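Work and Technology in Service Industries
Unit 6 handout: Automation in the contract kitchen
Instructor: Ottavio Longo
Revised 8 March 2019

Reading before class: course reader, chapter 9 (skip the appendix). Bring your task sheets from Unit 5.

1. Where we are in the course

Units 4 and 5 dealt with automation in warehouses and call centers, where the work is already cut up into short, timed tasks. Kitchens are harder to place. A prep cook at a contract caterer may do thirty different things before lunch, and many of them have no name on the schedule. This unit looks at what happens to those unnamed tasks when a machine comes in.

The main case is Pagano, a contract caterer that supplies staff canteens from a central kitchen in Clevside. The kitchen has 117 employees on two shifts and sends out 2192 meals on a normal weekday. Management began talking to staff about robot arms in September. Interviews for the case were done by Mark Anthony Umali, who worked in the kitchen as a porter before he started his thesis. His notes are on reserve at the library desk.

2. Terms

Job: what a person is hired and paid to do, as written in the contract.

Task: a piece of a job that can be described, handed over and checked.

Residual work: whatever is left for people after a task has been given to a machine. It includes loading, watching, fixing and cleaning up. It is often missing from the written plan.

Side work: small jobs done in the gaps between main tasks, such as wiping down, sorting scraps or restocking towels. Side work is usually paid but not counted.

Pace setting: who or what decides how fast the work goes. In a kitchen this has usually been the delivery time, with the cooks free to arrange the hours before it.

3. How the Pagano kitchen divides its tasks

Before any machine was discussed, the kitchen made a list of its prep and cleaning tasks. The first version had 141 entries. Staff were asked to correct it and did so at length. Three points came out of that exercise.

First, the supervisors' list left out most side work. Scrap handling had one line ("waste") while the porters described it as five or six separate jobs, depending on the bin, the time of day and what the cooks had been cutting.

Second, people disagreed about which tasks they wanted to lose. Most porters were glad to give up lifting. Several of the older prep cooks wanted to keep fruit prep, which is done sitting down, and which gives the back a rest between the stock pots and the dish room. If the easy task goes to the machine, the day gets heavier even when it gets shorter. This comes up again in the Holtorico reading, where hotel laundry staff said much the same about folding.

Third, pay grades were tied to task names. Once a task was renamed or split, it was unclear which grade it belonged to. The grading question took longer to settle than the choice of equipment.

4. What changes for the people there

Skill. Some knowledge moves from the hands to the setup. A worker who used to judge by feel now has to judge where to put things so that an arm can reach them. Umali's interviews show that people learn this fairly fast, but that it is seldom treated as a skill in the pay talks.

Attention. Watching is tiring in a different way from doing. Staff on the Ister line (see the Unit 5 handout) reported more headaches and fewer sore shoulders.

Talk. Prep tables are where new employees learn the kitchen. Two people at one table talk. One person beside an arm mostly does not, unless the layout leaves room for a second stool.

Hours. Pagano agreed in writing that no contract would drop below its current hours for two years. Nearly 774 hours a month were classed as "open to review" after that. Students should look at how the phrase is defined in the agreement - the definition is on the last page and is easy to miss.

5. Scraps as a task 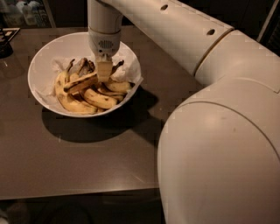
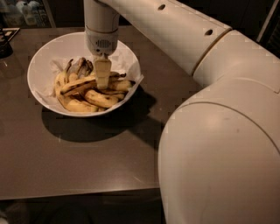 Organic waste is a good test for the ideas in this unit, as it sits at the very bottom of most task lists and yet every kitchen has to deal with it all day. Vegetable trimmings and fruit peel have to be kept apart from packaging and paper if the waste contractor is to take them at the lower rate. Look at the bowl of banana peels under the arm and write down each decision that a porter would make about it without thinking. The peels are on a paper towel, so there is the question of whether the towel goes with them or gets pulled out. They overlap, and the darker ones toward the back are shriveled. Someone has to say whether the task is to pick up one peel or to clear the bowl, and those would be two lines on the list with two different checks.

When you have your list, mark each entry M (machine), P (person) or U (unclear). Then write one sentence for each U saying who would have to settle it: the porter, the supervisor or the supplier of the equipment.

6. For next session

Choose one workplace you know from the inside. List ten items of side work done there and say who does them, at what pay grade, and whether they appear in any written job description. One page is enough. Typed, please.

If your workplace is covered by a confidentiality agreement, change the name and see me before you hand it in. Office hours are unchanged. The session after next will start with the grading dispute, so read the first four pages of the agreement by then, plus the definitions on the last page.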